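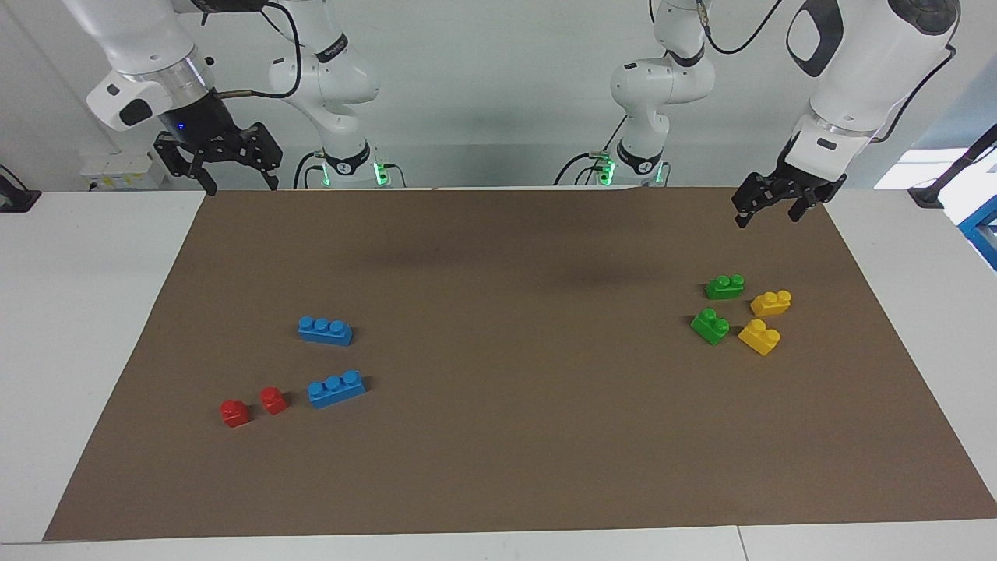 Flosomel publishes good practice guide for two-arm robot work cells

CELLVILLE, January 17, 2018 – Flosomel, a company which tests small automation equipment, today published its first good practice guide for tabletop work cells with two robot arms. The guide has 27 pages and is free for workshops, colleges and research groups.

The guide was prepared together with the engineering office Imlow. It has 5 chapters: layout of the table, cables, grippers, status lights and daily checks. It does not replace the national safety standards, and users must still make their own risk assessment for every cell.

"Many small teams buy two arms and then have only the manual for one arm," Flosomel said in a statement. "We wanted to give them a text that they can read in one afternoon and use the next morning."

One chapter is about the work surface. The guide recommends a matte covering with one plain color, light parts with simple shapes for the first trials, and free space on all sides of the covering. Each arm should have its own agreed rest position, and the operator should write it down before the first program is started.
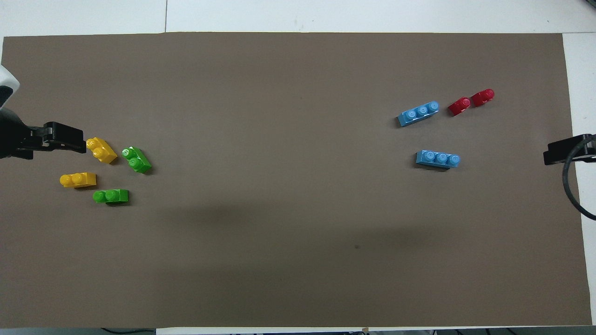 Toy bricks in four colors on a paper-covered table, with a black gripper at each side.

For the daily check the guide gives a list of 63 points – most of them take only a few seconds. Cables get special attention, and every loop must be checked through the full movement of the arm.

A draft was sent to the training center Wu in June, and its comments changed the chapter on grippers in several places. Flosomel has printed 900 copies of the guide. They can be ordered from the Flosomel office in Cellville, which also accepts corrections and proposals for the second edition.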